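22 May 2022, Mungate workshop, arm log

Padlock and key on the marble top this afternoon, arm on the left side of the table.

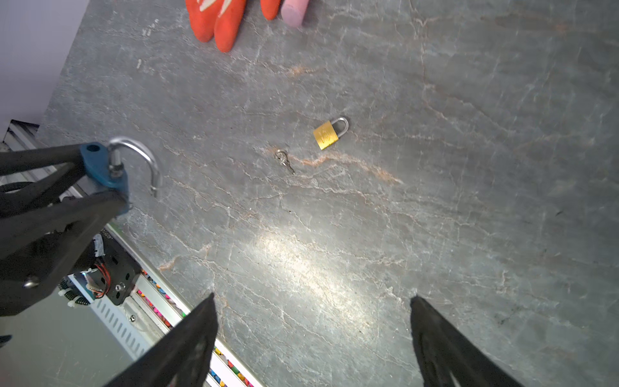 Wrist camera, fingers open. Brass padlock, key lying just below it.

Norbert moved the home position 90 mm back after the April trouble with the fingers touching down too early. Config saved as 2224. Old one kept as 599, don't delete it yet.

The glare on the tabletop still bothers the camera. Tried lower exposure, then the key gets hard to find against the veins. Sille suggests a matt sheet under the parts. I would like to sort it in software first.

Wrist cable rubs at the second joint when the arm folds in. Taped for now, needs a proper clip.

To do:
Print new fingertips, 2 mm narrower at the ends
Ask Radomír for the spare servo
Repeat the key pick with the lock moved well away from it
Check all the bracket screws before the next long run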